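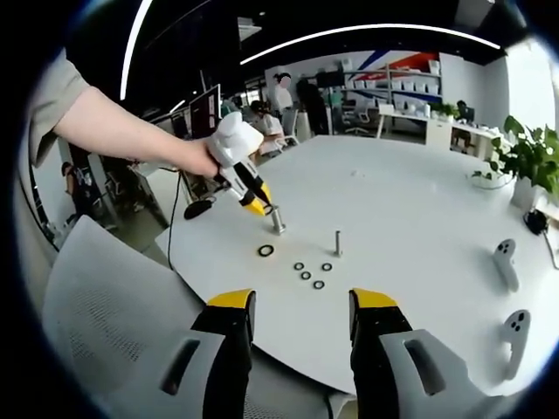

Home Products Downloads News Contact

Menitz adds ring and peg set to its bench exercise range

Menitz has extended its range of bench exercises with a ring and peg set for dexterity training and assembly practice. The set is supplied from the Prustberg works and is available to order from February under part number 2472.

The set consists of metal pegs in two diameters and black rubber rings in two sizes. The pegs stand upright on a flat table and need no clamps, screws or base plate. Rings are laid out on the table surface beside the pegs, then picked up one at a time and placed over the peg specified on the task card. The exercise is complete when all rings are seated and the pegs are still standing.

Each set is packed with 21 task cards. Early cards use the small rings only. Later cards combine both ring sizes, change the starting layout and require rings to be moved from one peg to another without touching the table. Times are entered on the record sheet supplied.

The pegs are turned from solid bar and deburred at both ends. The ring compound was selected after wear trials at the Nullbridge test room, in which sample rings were placed and removed 2000 times. Rings showing surface cracks or a change in inner diameter were rejected, and the compound was revised once before release.

A plain, light-coloured table top is recommended, as dark rings are easier to locate against it. The surface should be level and free of dust. Rings may be washed in warm water with mild soap and must be dried flat. Solvents should not be used on the rubber.

Replacement rings are sold in bags of 144, in one size per bag. Pegs are sold singly. Orders for schools and training centres are handled by Semple, which also holds stock of the task cards and record sheets.

Related news
Semple to stock full Menitz bench range
Revised task cards for the bolt and washer set
Nullbridge test room: new opening times
Storage trays for small parts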